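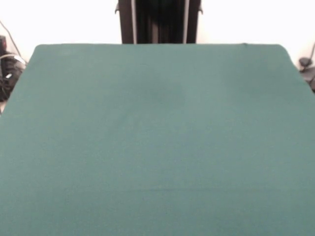 About Bikton

We teach table covering. That means stretching cloth over flat tops so it stays flat, and we are wary of anyone who says it can be learned from a chart. Bikton has two rooms, one in Dlamini and one in Drastesano, and a course takes 14 students at most.

Most school pages promise you a career. We won't. After eight sessions you should be able to cover a plain top with rounded corners, and you will probably be less impressed by the furniture you see in stores. Some students go on to paid work. Others cover one card table and stop, and we can't tell in advance which is which.

We use cookies to remember your settings. By staying on this site you accept them. OK | Read more

We like green cloth for teaching. A faint crease or a darker patch on a bare top is worth ten minutes of argument – is it the light, the cloth or the board? Suppliers always say the light. We don't take their word for it.
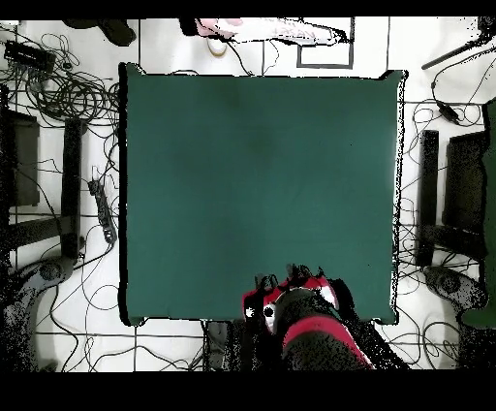
What we don't do

We don't sell cloth, and we don't recommend stain sprays. We tried the Pronanard method for two terms and went back to pulling by hand, as the corners came out no better and the fee was hard to explain. If their results improve we'll look again.

New courses start in May. Come and see a table first – then decide.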